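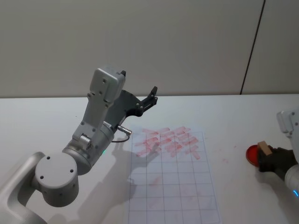
Figure 3. Gray-and-white robot arm with a black gripper, over a white tabletop.

4.2 Refusal of service and the town license

Sign makers and small print shops get far less attention in the public accommodation debate than they deserve, and the Hukodstead record shows why they are such a rich source. The town's 2019 ordinance made a business license depend on a promise to serve all customers "without regard to creed or political membership." The second half of that phrase is the exciting part for us. Most local codes of this type stop at creed, race, sex and the like. Hukodstead went further, and a fight over campaign banners followed within months.

The complaint was filed on Jul 29, 2019 by Alois Aebischer, who had ordered 200 yard signs for a ballot measure from the Skurkano print shop. The shop offered him blank stock in the same size and at the same price but would not print the slogan. Was that a refusal of a customer, or a refusal of a message? The hearing officer wrote 50 pages on the point and came down on both sides — the sale of blank stock met the ordinance, she found, yet the shop's posted policy did not.

We read all 126 public comments sent to the town before the January vote on repeal, and they are a delight to work with. People argue from property rights, from scripture, from the price of vinyl. Of these comments, 69 favored keeping the ordinance in some form. What surprised us most was how many writers on both sides drew the same line as the hearing officer, between turning a person away and turning down a set of words, without seeming to have read her decision. Kazlauskienė makes a similar observation in her study of the Hevska bakery dispute, although her letters came mostly from lawyers.

The overlap does not settle what the law should be. It does suggest that the speech question is well understood outside the courts, and that a narrower ordinance could have won wide support. Section 4.3 takes up the draft that was withdrawn — a text of two short paragraphs that left political membership out entirely.

Contact the authors | Copyright 2020, all rights reserved | Back to top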